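Fusulham Court Homeowners, June meeting
Minutes as typed up by Siwan Landeg, secretary, unit 12

Hi everyone! Same deal as last time: I write down what I heard, the board reads it over, and if I got you wrong you tell me and I fix it at the next meeting. I've been told my minutes are too long. I did try.

We got going at 7:10 in the clubhouse. Sixteen households signed the sheet, which makes a quorum. Trevor ran the meeting. Last meeting's minutes were approved after one correction (I had written that the dryer vents were cleaned on the north building, and it was the south building, sorry).

Water heaters

Most of the evening went to this, so I'll put it first even though it was third on the agenda.

For anybody who missed the spring meeting, a lot of our water heaters are the ones the builder put in, and they're getting old all at once. Unit 9's tank let go in April and the water went through the closet floor and down into unit 5's hallway. Both owners were there and both were very decent about it, considering. Unit 5 still has a fan going in the hallway and would like it known that she can hear it in her sleep.

Trevor passed around the two quotes for the shared heater, meaning the one that feeds the clubhouse kitchen and the laundry room. That one belongs to all of us and comes out of the reserve. Fako came in at 2,814 dollars and Fuvmont came in at 2,994 dollars. Both are for the same size tank, both include hauling the old one away, and both include the permit.

So why would we pay more? That was my question too, and I asked it. Trevor said the Fuvmont quote has a drain pan with a line run out to the floor drain, and a new shutoff valve on the cold side. The Fako quote reuses the valve we have. The gentleman from unit 3 (he used to do apartment maintenance) said he had tried that valve himself and it turns about halfway and then stops, and he wouldn't want to be the person leaning on it at two in the morning with water coming down. That pretty much settled it for me.

Somebody in the back asked if we could get Fako to add the pan and valve and then compare again. Fair point! Trevor said he'd called them and they would want to come back out and requote, and the soonest they could come was after the holiday week. People went back and forth on that for a while. The difference is 180 dollars and the laundry room has been short on hot water since May, so there was a fair amount of muttering about just getting on with it.

Motion to accept the Fuvmont quote, made by unit 3, seconded by unit 7. Passed, with two against and one household sitting it out. Unit 14 asked me to write down that she voted no over the waiting, as she would have liked the second Fako number, and that she has nothing against the pan. Written down.

The heaters inside the units

These are on each owner, and the board can't make you replace yours. We talked for a good while about what we can do, though, and I took the most notes here because I have one of the old tanks myself and I was getting nervous.

Unit 3 was nice enough to walk us through what to look at. Rust around the fittings on top. Any damp ring or crusty stuff under the tank. Rumbling or popping when it's heating, which he said is sediment on the bottom and can sometimes be flushed out. He said the date is usually in the serial number on the label, but every maker does it in its own way, so take a picture of the label and look it up. He also said to find your cold water shutoff before you need it, and try it gently, and if it won't move then leave it alone and call a plumber. I went home and looked. Mine is behind the vacuum cleaner and four bags of wrapping paper.

He told us to leave the relief valve on the side of the tank alone too, unless we know what we're doing, because an old one that gets opened sometimes won't close again. And never cap it or plug it, even if it drips. A dripping one wants a plumber.

Unit 11 asked if anyone had put in one of those little alarms that sit on the floor and beep when they get wet. Three people had. All three liked theirs, and one of them found out about a leaky dishwasher that way. Trevor is going to ask what a bulk order would cost. This would be optional, you'd pay for your own, and nobody signed up for anything tonight.

Insurance came up, as it does. The master policy covers the buildings and the shared areas. What happens inside your own walls is mostly between you and your own policy, and the deductibles aren't small. Trevor said he's not an insurance person and please don't quote him, so I am quoting him on only that. He asked everybody to call their agent and ask two things: does my policy cover a tank that fails, and does it cover the neighbor underneath me. I'd add a third and ask if they care how old the tank is.

Laundry room

The second washer from the door is walking again. Trevor leveled it and it walked back. The service company is coming out, and until then please don't put comforters in it. There's an index card on the lid that says so.

Lint. I don't want to write about lint at every meeting, but clean the screen after each load, please, and throw the lint in the can with the lid.

The lost and found shelf is full again, and we agreed on a new rule: things stay on it through the end of the month and then go to the donation bin. Socks included. Unit 6 asked if children's things could get a little longer, and everyone was fine with that, so toys and kid clothes get two months.

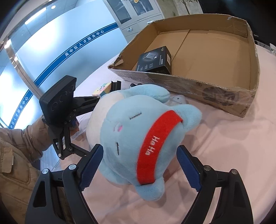 Plush toy with the red "HaHa" headband.

Unit 6 also offered a better basket for the shelf, so thank you, unit 6! It'll go on the lower part where kids can reach it.

Hot water in there will be off for most of a day when the new tank goes in. Trevor will post the day on the clubhouse door and send an email as soon as Fuvmont gives him one. You can still wash on cold. The clubhouse kitchen will be without hot water for the same stretch, so if you have it reserved, check with him first.

Gutters and the downspout by unit 1

Gutters were cleaned in May. The crew found a tennis ball in the north side downspout and a whole lot of maple seeds. The downspout by unit 1 is still dumping right next to the foundation, and the splash block has sunk so far that the water runs back toward the wall. Unit 1 has been patient about this since last fall and was a little less patient tonight, and I don't blame him. He brought a piece of damp baseboard in a grocery bag and passed it around.

We agreed to put an extension on it now, long enough to reach the grass, and reset the block later when the ground work is priced. Unit 7 has a spare extension in her garage and will bring it over. Whoever mows needs to know it's there. Trevor will tell the lawn people.

Somebody asked about gutter guards. We asked about gutter guards last year and the answer was that they cost a lot and the maple seeds stand straight up in them. Tabled, again.

Outside faucets

Short one. Two of the outside faucets drip, the one by the mailboxes and the one behind units 8 and 9. Unit 3 thinks both need a washer and said he'd do them himself if somebody would hold the flashlight and pay for the parts. The board approved the parts. I said I'd hold the flashlight, so I guess that's me.

Please unscrew your hoses when you're done with them. Yes, in summer too. The one by the mailboxes has a splitter on it that was left under pressure and it sprays the mail carrier's shoes.

Odds and ends

Parking lines will be repainted once the weather stays dry long enough. You'll get notice and you'll have to move your car overnight. The street has room on the far side.

The clubhouse key that went missing in March has been returned through the mail slot with no note. Welcome back, key.

Unit 10 would like people to keep the side gate latched, as her dog has worked out how to push it.

We still need a second person with the emergency contact list and the location of the main water shutoffs. Right now it's Trevor, and he travels. It's a matter of keeping one folder and picking up the phone. Unit 15 said she'd think about it and Trevor is going to call her.

To do

Trevor: sign with Fuvmont, post the hot water shutoff day, price the leak alarms, talk to the lawn people, call unit 15.
Unit 3 and me: outside faucets.
Unit 7: downspout extension.
Unit 6: basket.
Everyone: look under your water heater and call your insurance agent.

We finished at 8:50 and the folding chairs were put back. Next meeting is in the clubhouse at 7, and Trevor will send the agenda the week before. If you want something on it, email him or leave a note in the board's box.

Siwan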